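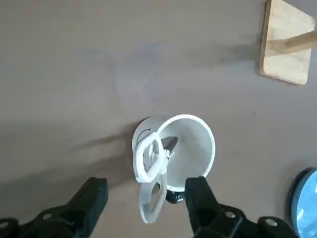
Ticket 142: Moditz Browser keeps phoning home with full page addresses after "Share browsing data" is switched off. Reported by Maxine Sheehan, assigned to Corey Rutherford, priority "when you get to it." I got to it. The setting has been off on my test laptop all morning, and the browser has been sending every URL I open to a Kereama lookup server anyway – so the toggle is about as well attached as a bit of plastic draped over the rim of a white cup.

Steps to reproduce:
Fresh install, toggle off, restart, open 100 pages from the test list, read the proxy log.

Expected: 0 full addresses leave the machine.
Got: 57 of them. The other pages were served from the local blocklist cache, so they got lucky.

2022-02-24, Corey
Found 2 separate switches in the config. The one in the menu controls crash reports. The one that controls lookups is called premadness_legacy_mode, is on by default, and has no menu entry. I flipped it by hand and reran the list. No addresses sent, but malicious site warnings stopped too, which the help page says can't happen.

Maxine
So users can have privacy or warnings. Did Nitia sign off on that?

Corey
Nitia says it was meant to be temporary. The comment in the code says "remove in July" and does not mention a year.

Maxine
Please send hashed prefixes only and tie it to the toggle people can see. Also fix the help page.

Corey
Patch is up for review. Help page belongs to another team, ticket opened, auto-reply received. Leaving this one open until the proxy log is clean with warnings on.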